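Clear plastic storage bag with fabric edging – will it do for a big curly teddy?

Posted in Home and Storage > Soft toys and textiles
Asked by Steltia
266 views

I am trying to get the soft toys off the top of a wardrobe and into something that keeps the dust off. Most of them are small and went into a lidded box without any trouble. The one I am stuck on is a brown teddy with long, shaggy, curly fur. He is older than the others and his fur goes flat if he is squashed, so vacuum bags are out. I tried one on a cushion in April and it took days to come back to shape.

What I have is a see-through plastic bag with grey edging sewn along the seams. It came round a set of bedding. I have no packaging for it any more so I can't tell you what sort of plastic it is, only that it is fairly soft and has been folded up in a drawer.

My first worry is the edging. Where the bag has been folded the binding has gone wavy, and on one side there is a bend in it that won't lie flat. I don't know if that is only creasing or if the stitching is on its way out.

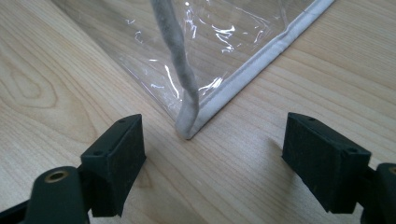 The grey edging, with the bag lying on the table

My second worry is the air. I have read that you should never keep a soft toy in plastic, and I have also read that it is fine. He would be going on a shelf in the back bedroom, which gets the sun until dinner time and has no radiator on in winter.

Third, how do you get a bear into one of these without dragging his fur along the sides? The bag stands up on its own more or less, and I put the two next to each other to judge the size. I think he fits if he sits up. Lying down he would have to bend.

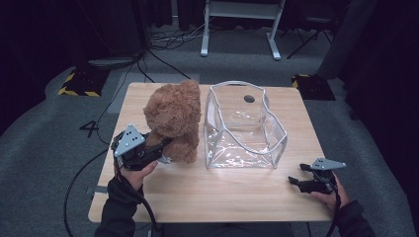

Bear and bag side by side on the table

I would sooner not buy anything if this will do. I have seen cotton bags for sale but then I can't see what is inside, and I know I will forget and end up opening all of them.

Replies (3)

Gevum
Member, 37 posts

I keep a lot of knitted things and a few old toys in bags like yours, so I will take your points in order.

Edging. A wavy binding is nearly always just from being folded. The fabric holds the fold and the plastic goes with it. What you need to look at is the line where the binding meets the plastic. Run your thumbnail along it, all the way round, and at the corners pull very gently either side. If you see the stitch holes stretching into little slots, the plastic is starting to tear along the seam, and it will carry on tearing each time you lift the bag with weight in it. If the holes stay small and round it has years left. A teddy weighs next to nothing compared with a set of bedding anyway.

To get the creases out, leave the bag in a warm room for an afternoon with a folded towel inside to push the sides square. Don't iron it and don't use a hairdryer. I ruined one with a hairdryer. The plastic went cloudy first and then stuck to itself.

Air. The trouble with plastic is damp that gets shut in. If the bear is properly dry when he goes in, and the bag isn't sealed, he should be all right. Leave him out on a chair for a day or two beforehand, on dry days. Then put a clean cotton pillowcase in the bottom and up the back, so that he is sitting on cloth. Leave a gap at the top for the air. Take him out every few months and have a sniff. If he smells musty, leave him out for a week and wash the pillowcase.

I would be more bothered about your back bedroom. Sun all day will fade brown fur, and it comes straight through a clear bag. An unheated outside wall in winter is where I have had mould. Can he go on an inside wall, away from the window?

Getting him in. Tip the bag on its side, with the opening towards you. Lay the pillowcase in it like a tray, sit the bear on the near end and slide the cloth in, bear and all. His fur never touches the plastic on the way. Then stand the whole lot up with one hand under the base. Much easier if somebody holds the rim open for you.

Nikolovski
New member, 2 posts

just use a bin bag and tie the top. mine have been in the loft for 14 years and they are fine

Dirkotitz
Member

Please don't use a bin bag. You can't see what is in it and sooner or later someone takes it to the tip. We lost a whole bag of dressing-up clothes that way.

I agree with most of what Gevum says but I would add one thing. Some of the soft clear plastics go sticky with age. If yours feels tacky, or has a strong smell when you open it out, don't let it touch the fur at all, because it can leave a greasy mark that is very hard to shift. Wipe the inside with a cloth wrung out in warm water and a drop of washing-up liquid, then a second cloth with plain water, then let it dry fully with the opening facing down. If it is still tacky after that I would throw it out.

Also brush him before he goes in. Use a wide comb or your fingers on curly fur, working from the ends, as a stiff brush turns it to frizz. A soft brush on the face is all right. Check the seams under the arms while you are at it, and look for moth – tiny pale cases down in the fur. If you find any, he needs treating before he goes near anything else.

Sitting up is right, by the way. Lying bent over is how they get a crease across the tummy.

Steltia (asked this)

Thank you, that is very helpful. I did the thumbnail test and the stitching looks sound apart from one corner, where two of the holes are a bit long. I will keep my hand under the base when I lift it. No stickiness that I can feel.

He is going on the landing shelf instead, where there is no window. I hadn't thought about the sun at all. The pillowcase is in the wash now, and he can sit out until the weekend.

Last updated Sunday, May 5, 2024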